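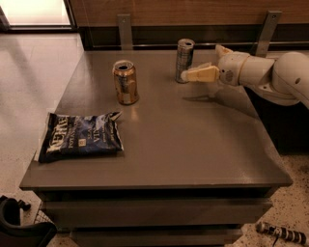

Figure 3. Low cabinet with two opened cans and a torn chip bag.

3.2 Residual packaging on horizontal surfaces

Packaging left behind after snacking was coded by item and by location, following Espinoza. Low furniture was treated as a single surface class regardless of what it stored. In Figure 3 both cans are upright and open, and the chip bag lies flat with its top edge partly torn; each was entered as one item, giving a surface score of three. Fill level was not coded, as it could not be judged reliably from above. Of the 690 surfaces surveyed in September, 171 held at least one opened beverage can. Bags and cans were analyzed separately.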